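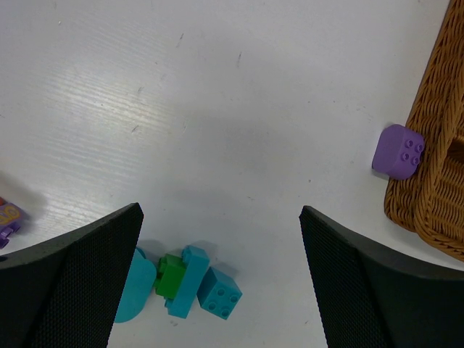
Fig. 1. White tabletop, with a soft gray shadow across the center.

What Does a Street Sound Like at Lunch? Final report, Sound and Place project
Jacqueline Jacquet
Dec 27, 2018

I picked street noise for my project mostly because I live over a bakery in Votden and I've been grumpy about delivery trucks for two years. My first plan was to prove that my street is the loudest in town. My advisor talked me out of that pretty fast (she said it sounded like a complaint letter, and she had a point), so I ended up comparing three streets at the same time of day and asking people who live there what they hear.

The streets were Urrutia, Hatard and Welent. Urrutia is the main shopping street and has buses both ways. Hatard runs right behind it and is mostly apartments with a couple of garages. Welent is out by the river, and before I started I would have told you it was silent.

I recorded for 11 minutes at each stop, always between noon and one, and I went back to each street over several weeks starting in May. My recorder sat on a low wall or a bench so my hands wouldn't bump it. The first batch was no good at all! I had left off the foam cover, and every little breeze came out as a huge rumble. I threw those out and started over, and that cost me most of the month.

Back home I listened to everything and wrote down each sound that stood out from the background. By the end my log had 1,195 entries. I used simple labels: engine, voice, animal, music, building work, other. "Other" got way too big. It has church bells in it, and shutters, and a man on Hatard who whistles the same four notes over and over. If I did this again I'd split that group up before I started, because going back to relabel was miserable and I only got halfway through.

For the second part I left paper surveys in mailboxes and got 44 back. I asked people to name the sound they notice most and to say if they like it. I figured Urrutia would be all complaints about buses. Some were, sure, but a lot of people there wrote that they don't hear the buses anymore, and what bugs them is chairs being dragged outside the cafes at closing time. I never would have caught that, since I only recorded at lunch.

Hatard turned out to be the most interesting one for me. On my meter it came out quieter than Urrutia, but people who live there were more annoyed. Several of them wrote the same kind of thing - it's calm, calm, calm, and then a garage door bangs. I think the quiet makes the bang worse. I can't prove that with what I have, but it fits with the readings on sudden noise we did in the first unit.

And Welent isn't silent. It has ducks, a pump that runs on and off, and kids on the river path. Almost everyone there said they liked what they hear, even the pump (one lady said it helps her sleep).

The weak spots are easy to find. Lunch only, dry days only, and my surveys came from people who like filling out surveys. I also moved my bench on Urrutia once when the city was fixing the sidewalk, so those later recordings are a bit farther from the bus stop. I marked them in the log with a star.

The full log and the blank survey are in the class folder, and the recordings are there too, minus the windy ones.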